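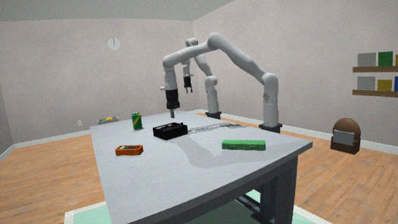 23/01/2020

Visit to Skillatex, Climbridge. Writing this up the same evening with a cup of tea and a very messy pad of notes, so if anyone at Brolov wants the tidy version you'll have to wait for me to type up the numbers properly.

Got there late, of course. The ring road was shut at the river end and the diversion took me past the same garden centre twice. They'd started without me but only with the safety talk, and as the whole morning was on a screen it was a fairly short safety talk (fire exits, don't trip over the cable by the projector, the loo door sticks).

I'd gone thinking we'd be stood round a real cell with our hands behind our backs. The real arms come out in the afternoon session and the morning is all simulation, which I grumbled about to myself for ten minutes or so and then stopped grumbling, because it was the better half of the day! You can shove the viewpoint wherever you like, stop everything mid-move, go back and try again with the can somewhere else. Try that with a real arm and you spend half the session resetting the table.

The man running it was Uriel Montecinos, who wrote most of the planning side. Talks fast, types faster, very patient with daft questions, of which I supplied plenty. He calls the planner Shehu. I never did find out why, meant to ask over lunch and got distracted by the pasties.

So, the setup. Two arms sharing one table, both fixed to it, and a handful of bench clutter for them to sort out: a multimeter, a green can, a black box with a ridgy top, a green block and so on. Pretty much what's on the end of our own bench on a bad day, which is why I'd wanted to come. The job is to pick a thing up and put it where it's been told to go, without the arms getting into each other's way. Sounds like nothing. It took up the entire morning and I could have stayed for more.

First thing I wrote down, underlined: THE ARMS DON'T TAKE TURNS. I had assumed (and our own sketch from December assumes) that one works while the other parks. Uriel's lot did it that way to begin with and dropped it. What Shehu does instead is hand out space a bit at a time. Each arm asks for the lump of air it wants to move through, gets it or doesn't, and gives it back as soon as it's clear. When the two of them want to be over the middle of the table together you see one reach across behind the other, and it looks alarmingly close if you're watching from the front. Somebody behind me sucked their teeth. Then he swung the view round to the side and there was a decent gap.

He had a keypress that draws the claimed space as see-through blobs and I want that. I want it very badly. We've been arguing about clearances from pencil drawings and it would have settled the whole elbow business in a minute.

On the elbow business: I asked about it straight out. Ours keeps choosing the silly pose where the elbow goes up and over when it could perfectly well stay low. He says high elbows are often what you want with two arms on one table, as it leaves the space just above the worktop for the hands. The trouble comes when the elbow flips between one pick and the next. They charge the planner for flipping, quite heavily, and they charge it very little for being high. I think we've got those two the wrong way round. Must check. If it's that simple I shall be cross and pleased.

Next bit was the picks themselves. They'd run the same table 455 times overnight with everything nudged a little each time, and he put the failures up for us to look at. Good on him, most demos only show you the ones that went well. 51 failed. I'd have bet on the can being the worst, what with it standing up and being easy to knock, and I'd have lost my money. The can was fine. The worst by a long way was the multimeter, because it lies flat and the fingers have to come down either side of it without scraping the table, and if it's been nudged round at an angle the hand has to turn further than the wrist likes.

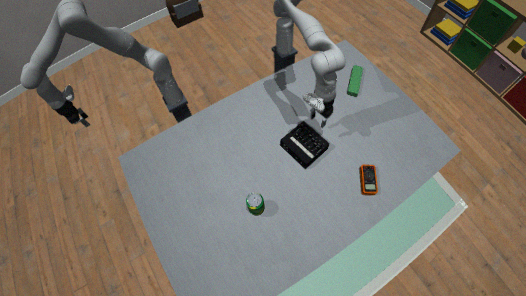 Second worst was the black box, and that one got a proper discussion going. The ridges on top upset the bit of the software that decides where the edges are, so now and then it thinks it's looking at a row of skinny things and goes for one of them. A woman at the front asked why not just tell it how big the box is. Uriel said yes, they do exactly that when they know, but a lot of the people who come to him don't know what's going to turn up on the table, so he keeps the clever way switched on in the demo to be fair to them. For us it doesn't matter. We know perfectly well what's on our table. Note to self: measure everything and feed the sizes in, don't be proud.

There was a nice moment where he asked the room where the waiting arm ought to wait. Everyone said over its own corner of the table. He prefers to hang it out past the table altogether, over the floor, hand and all, so that it isn't casting a shadow on the worktop for the camera and isn't claiming any space the other arm might need. Costs you a bit of travel time coming back in. I asked how much and he said it depends on the arm and he wasn't going to give me a number he'd have to take back later. Fair enough.

But! That only works if there's no one walking past, and at Brolov there's always someone walking past. Our bench has the gangway down that side. So either the bench turns round or the waiting spot goes to the back. I've drawn both on the whiteboard pad, have a look and scribble on it. I prefer turning the bench. I know what's under the bench and who will have to move it, and I know it's me.

Shadows, while I'm on them. The simulator does shadows properly and I'd put that down as showing off. He turned them off and on for us and you could watch the picks change. With shadows on, the arm's own shadow lies across the table next to the thing it's reaching for, long and dark, and the early version of the vision treated it as an edge. They fixed it by making the training pictures with the light all over the place, up to 100 different positions for the same table. We have one strip light and a window. The window is the problem. I'm going to try a blind before I try anything clever.

Things they put in the simulated room that I thought were just decoration: shelves with boxes and bins, skirting board, wood floor, even a clock on the wall. It's all there on purpose so the vision has some rubbish in the background to ignore. He said when they trained it against bare walls it worked beautifully against bare walls. Got a laugh. Then he admitted the first room had taken him a weekend and that he'd been moving the furniture about in it ever since, like a dolls' house.

Lunch. Pasties, crisps, those little oranges. Talked to a chap who does food trays and wants to use the same planner with suckers, and we swapped addresses. He reckons his wash-down rules will kill it, I reckon he's right, nice conversation all the same.

Afternoon was the real cell behind a screen, smaller than I expected and a lot louder. I won't write much about it as we only got ten minutes per group. Slower than the simulated one, and they'd set it slow for visitors. It did one handover between the arms that was lovely to watch and one where it had a think, gave up and went back to its waiting place. I was more impressed by the giving up. Ours would have carried on and bent something.

I asked about price, in the corridor, the way you do. The planner licence for one cell with two arms is 1,977 for the first year, pounds, before VAT, and that includes somebody setting up our table in the simulator from our measurements. After the first year it drops but he had to look up by how much and will email. More than I'd hoped and a good bit less than I'd feared. I said I'd talk to everybody here, so consider yourselves talked to.

Things I said I'd send him:

- drawing of our bench with the real heights on it (the one in the folder is wrong, the legs were changed)
- finger lengths, both sets
- a few of our elbow runs, saved with the joint angles
- a list of what we pick, with sizes and weights

Things to do here, in no order:

- swap the flip cost and the height cost over and run the old list again
- blind for the window
- tape on the floor where the arm would hang if we turn the bench, and see how often somebody walks through it in a week
- find out if our controller can stop halfway through a move and give its space back. I think it can. The manual is rotten on this.

One thing I forgot to ask and have been kicking myself about since the ring road: what happens if an arm claims its bit of space and then faults? Does the other one sit there for ever? There must be a time-out. I'll put it in the email with the drawings.

Later, same evening: couldn't leave it alone, logged in from home and looked at our cost settings. They are the wrong way round. Not touching them until I'm in and standing next to the stop button.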